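Ticket 744: Label printer at Flellham depot skips every second label
Status: closed

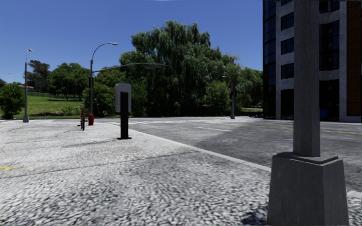 What should be checked first when a thermal label printer feeds a blank label after each printed one?
Check the label length set in the driver against the length of the labels on the roll. If the two differ by more than a few millimetres, the printer looks for the gap in the wrong place and feeds on to the next one.

Reported by: Geetha D'Souza, goods-in
Assigned to: Irén Lengyel
Device: Umska desktop label printer, USB, shared from the goods-in PC
Software: Avness stock system, labels sent through the Windows driver

Original report
Started in August after we changed to the new rolls from Sarmiento. Every other label comes out blank. Printing is fine on the ones that do print. We are going through a roll of 1000 in half the time. Have switched it off and on and reloaded the roll twice.

08:50 Irén
Asked Geetha to print the configuration label by holding the feed button while switching on. It shows media type GAP, label length 129 mm. Asked her to measure a label from the new roll.

09:15 Geetha
It's 102 mm top to bottom. The old ones were longer, I found one stuck to the side of the desk.

09:20 Irén
Changed the stock size in the driver to 102 mm on the goods-in PC. Test page from Windows printed correctly, three in a row, no blanks. Left with user.

10:40 Geetha
Still doing it from Avness. Test page is OK but the pallet labels skip.

11:05 Irén
Avness has its own page size in the label template and it overrides the driver. Template PALLET-2 was still at 129 mm. Edited the template, saved, restarted the print service. Geetha sent a batch of six and the third one skipped.

11:30 Irén
Ran the gap sensor calibration (hold feed until the second flash, then let go). Printer fed four labels and stopped on a gap. Sensor reading before calibration was 400, and it had not been reset for the new backing paper, which is thinner. Repeated the batch of six with no blanks.

14:10 Geetha
Did roughly two dozen pallet labels since lunch, all good. The small shelf labels are on the other printer so can't say about those.

14:25 Irén
Noted. Shelf label template left as it is. Added the 102 mm size to the setup sheet for goods-in. If the rolls change again, change the template first, then the driver, then calibrate. Closing.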